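4.3 Entering a Case Record

Case records in the Pruneo archive module hold the court, charge, verdict and sentence for each historical proceeding. Each record must be linked to at least one source before it can be published. Records imported from the older Frade catalog keep their original case numbers and do not need to be renumbered.

1. Open the Proceedings tab and select New Record.
2. Type the case number exactly as written in the court register, including any letters.
3. In the Date Basis field, choose Trial, Sentence or Execution. The default is Trial.
4. Enter the date. If the register gives only a month, such as February, leave the day blank. Do not enter 1.
5. Select the type of court. For hearings held without legal authority, select Extralegal and leave the Judge field empty.
6. Enter the name of each accused person on a separate line. Add aliases in the Alias field.
7. Select Save Draft.

Note: The Summary field accepts 221 characters. Longer text is cut off when the draft is saved.

We use cookies to remember your settings and measure site traffic. Accept all | Manage choices
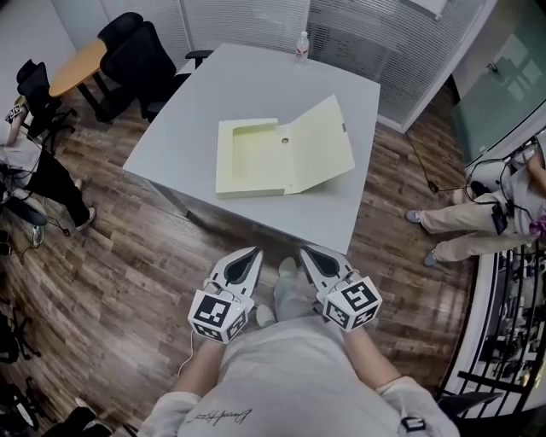 Figure 4-2. Hand-held grippers with marker cubes at the table edge.

4.4 Linking Sources

1. Open the draft and select Add Source.
2. Enter the volume and folio. For the Cukton assize rolls, the volume number is always two digits.
3. Set the reliability grade. Grade 2 is used for newspaper reports and printed broadsides.
4. Select Link, then Publish.

CAUTION: Publishing locks the case number. Only an account with editor rights can unlock it.

If the message "Folio out of range" appears, check the volume number first. Volume 85 was rebound in two parts, and the second part restarts at folio 1. Enter it as 85B.

Note: The sample database contains 3,387 records. Delete it before importing your own register, or duplicate case numbers will be rejected.

Section revised 6th January by Teresa Caldeira. Grading rules: see Appendix C (S. Meireles).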